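Two arms on the linen round

Jan 17, 2019

Most of what gets written about automation in serviced accommodation is about check-in kiosks and booking software. Our building has had both for years and they changed the front desk very little. The change I want to write down is upstairs, in housekeeping, where I schedule the shifts and keep the procedures manual.

Adgate runs the building. The towel work in the suites is now shared between the room attendants and a two-armed unit the staff call Na, after the label on its charging bay. The software that assigns it jobs is called Jisberg. The attendants already had Jisberg on their phones for room status, so the robot turned up in the same list as everyone else, with its own colour and its own column. That was a decision by the vendor, and I think it shaped how people took to it more than the hardware did.

The task is narrow. Take a used towel off the bar, put it in the bag, hang a clean one. In the manual it used to be one line. It is now 25 lines, because writing it for a machine meant settling questions the attendants had always settled on their own. How far should the hem hang? Does a towel that looks unused get replaced? What happens when a guest has hung a swimsuit over the top of it? Ah-rin Kwak, who has been on the upper floors longer than I've been in the building, answered most of these in one afternoon. Her name is on the revision and she gets the calls when it needs changing.

A towel is harder than it looks from a desk. Terry cloth bunches, it catches on finger joints, and the shape of it changes as soon as it is touched. A rigid object can be gripped at a known point. With cloth, one hand generally has to find and hold an area while the other looks for an edge, and the bar itself limits where either hand can go. The wall behind the bar leaves little clearance for fingers, so the approach is mostly from below and in front.

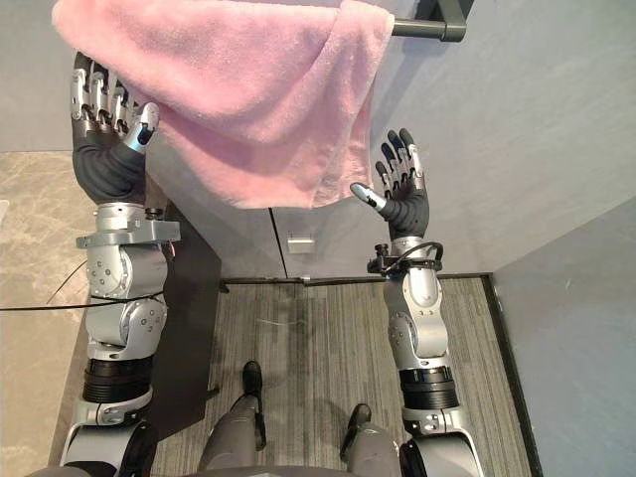 The first effect on the staff was on the order of work. An attendant used to do a bathroom from the door inward and finish with the linen. With the robot on the floor, linen is a separate pass, and it runs ahead of cleaning in some suites and behind it in others depending on checkout times. Demetrio Villanueva worked out early that the pass should never run at the same time as the mopping. We wrote that in. It sounds obvious now, but Jisberg had been scheduling both into the same slot for most of the first month.

The second effect was on reaching. Attendants who had trouble with their shoulders used to swap rooms informally, and I only found out how much of that went on when the swaps stopped. Nobody had logged it. I had been looking at the roster for years and reading it as the record of who did what.

The third effect is less comfortable. Exceptions go to a person. If the robot stops on a towel, the job goes back to the list and the nearest attendant gets a message. On a bad shift that can be 7 stops, each in a different suite, and each one breaks up whatever the attendant was doing. The time to fix a stop is short. The walk is longer, and the walk was not in anybody's hours. Adgate agreed in January to pay a supervision allowance for whoever is holding the phone, which is a start — I'd have preferred it in the contract before the unit arrived.

No positions have been cut. I'm careful with that sentence because it covers the present and nothing more. Two attendants left last year and one was replaced. The second vacancy was rewritten as a mixed role, half rooms and half robot support, and it is graded a step higher. Ah-rin applied for it and then withdrew. Her reason was that she would spend more of the day looking at a screen, and she has never wanted that. Demetrio holds it at the moment on a trial basis.

For anyone setting up something similar, the training supplied by Clalska, our installer, covered the emergency stop, charging and the job list. It did not cover what to say to a guest who comes back early and finds a machine in the bathroom. We wrote our own card for that. It has four sentences on it and the attendants have edited three of them.

Next on my list is the bar height. It differs between the renovated suites and the old ones, and the manual still treats them as the same.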